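PRESS RELEASE

For immediate release
30 December 2018

Drornuvar questions "throw it out and start again" advice to small offices

Consumer group says January computer sales lean on claims that are rarely checked, and asks shops to show their working

Drornuvar, the independent buyers' group for small offices and households, today published its winter paper on the replacement of desktop computers. The paper, called Old Enough, looks at the advice given to people who walk into a shop or ring a helpline with a slow machine. It finds the advice hard to believe.

Every January the same message goes round. The old computer is past it, the new one will pay for itself, and the price is only good until the end of the month. Drornuvar has heard this for years and has seen very little to back it up. When we asked sellers where the "pays for itself" figure came from, most sent us a leaflet. The leaflet did not say either.

The group collected 1,155 replies to a questionnaire sent to members in September. Members were asked what they had been told about a slow or faulty desktop, who had told them, and whether anyone had opened the case before giving an opinion. We do not claim that our members stand for the whole country. They are people who join a buyers' group, and they complain more than most. Even so, the written answers make awkward reading for the trade.

A good many members had been advised to replace a machine over the telephone. Others were given a quote for a new one at the counter while the old one was still in its carrier bag. Several had been told that their computer was "no longer supported", a phrase that can mean almost anything. It may mean that the maker has stopped sending out updates, which matters a great deal. It may also mean that the shop does not stock the parts, which is the shop's affair.

Drornuvar does not argue that every old computer should be kept. Some are worn out, some cost more to mend than they are worth, and a machine that can no longer get security updates should not be used for banking or for customer records. What we object to is being asked to take it on trust. A garage that told you to scrap your car without lifting the bonnet would not keep your custom for long.

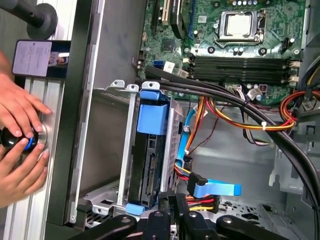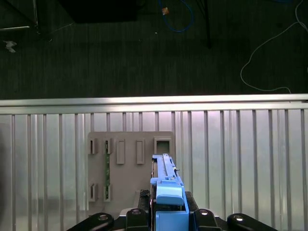
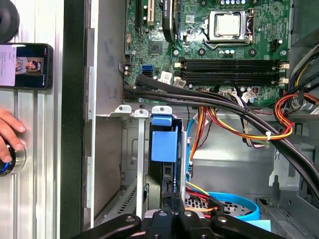 First and third pictures: an opened desktop computer, with the processor and black memory slots in view.

The winter paper also looks at trade-in offers, and here our doubts are stronger. Under the Zalora scheme, which runs in a number of independent shops, a customer hands over an old desktop and gets money off a new one. The discount is the same whatever the condition of the old machine. That sounds generous until the prices are compared. In the shops we looked at, the models covered by the scheme cost more than near-identical models outside it, and in most cases the gap swallowed the discount.

We put this to the people behind Zalora. They replied that the models in the scheme come with "added peace of mind". We asked what that was made of and were told that it included a longer telephone helpline. We will leave members to decide what that is worth to them.

Extended cover fares little better. The Cavalcanti plan runs for 24 months and is sold at the till, usually in the last minute of the sale. Its first page promises cover for "all common faults". Its later pages leave out power supplies, fans, and anything described as wear. Anyone who has kept a desktop for a few years will have their own view on which faults are common. The plan also requires the owner to ring the helpline before any other person touches the machine, so that a customer who lets a local repairer look inside may find the cover gone.

Green claims need the same cold eye. We read a large pile of sales material for this paper and met the words "responsibly recycled" again and again. We asked what happened to the machines after collection. Some sellers named a recycler. Others said it was handled by a partner and could not tell us which one. We see no reason to print a claim on a poster if the person standing under it cannot explain it.

Drornuvar is asking shops and helplines to do the following before the January sales are over:

Look inside a desktop before advising that it be replaced, and write down what was found.
Give the price of a repair next to the price of a new machine, even when the repair looks like poor value.
Say in plain words what "no longer supported" means for that customer.
Hand over the full terms of any cover plan before taking payment, and allow 7 days to read them.

None of this is costly. We have been told that it would slow down sales, and we believe that.

One chain, Ornon, has agreed to try the written check in its larger branches. We welcome the promise and will wait to see the paperwork. Ornon made a similar promise about printer ink and let it drop.

Old Enough is free to members. Non-members may ask for a printed copy by post. The wording of the questionnaire is printed in full at the back, along with the replies from sellers who allowed us to quote them.

ENDS

Notes to editors

Drornuvar takes no advertising and accepts no payment from makers, shops or insurers. It has 1,874 paying members.

The Zalora and Cavalcanti terms were read as they stood when the paper went to print. Either may have changed since, and we would be glad to hear of it.

Press copies of the paper are available from the Drornuvar office on request.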